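FOR IMMEDIATE RELEASE

**Ladefoged Baths to reopen in July after pool hall rebuild**

Doors open 7 a.m. on the first morning, lap swimmers first, everyone else from 10.

Ladefoged Baths, the indoor pool on Worero Street, reopens this July with a new roof, new filters and two pools instead of one. The main pool keeps its old length. The second is a shallow warm-water pool for lessons, for people coming back from injury, and for anybody who finds the big one too cold (a lot of you wrote in about that).

The hall now covers 3950 square feet including the new pool deck. Work was done by Prikar, the same contractor that fixed the boiler house. Roof took longer than planned. The old beams were in worse shape than the survey said and had to come out, all of them, which pushed the opening back from spring.

"We wanted to open in April and we couldn't, and I'm sorry to the swim club most of all," said Hannelore Rothe, manager of the baths. "They've been driving to Pornside for practice all winter. They get the first slot."

What's new:

- Warm-water pool, with steps and a handrail on both sides
- 64 lockers, coin return, replacing the old baskets
- Family changing rooms next to the warm pool, not upstairs any more
- Showers with seperate hot and cold taps
- Parking behind the building, entrance from Worero Street only

Ticket prices stay the same for the rest of the season. Old punch cards are still good, bring them to the desk and they will be swapped for new ones. Lost cards can't be replaced, sorry.

Lessons start the week after opening. Each lesson runs 40 minutes. Sign-up is at the desk or by phone, no online sign-up yet, that is coming in the fall. Adult beginner group in the evening if enough people put there names down.

Cafe is NOT open yet. Vending machine in the lobby till then.

Press are welcome at 9 a.m. on opening day for a walk round both pools. Please use the side door and wear flat shoes. Rothe will be available for interviews until 11. Contact: the front desk, Ladefoged Baths, ask for the manager. 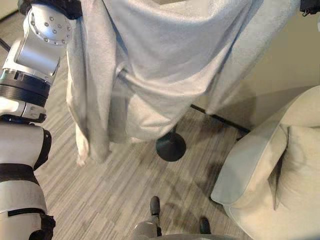 Season ticket holders can go straight through the side gate with their old card until the new ones are printed. Day visitors pay at the desk as before. Towel rental is back too, one per swimmer, deposit returned on the way out. Ask for the large size if you want something like the light gray one in the photo, soft, a bit fuzzy, big enough to wrap up in after the warm pool. Small ones are for hair and hands only. Used towels go in the bin by the exit, please don't leave them on the benches.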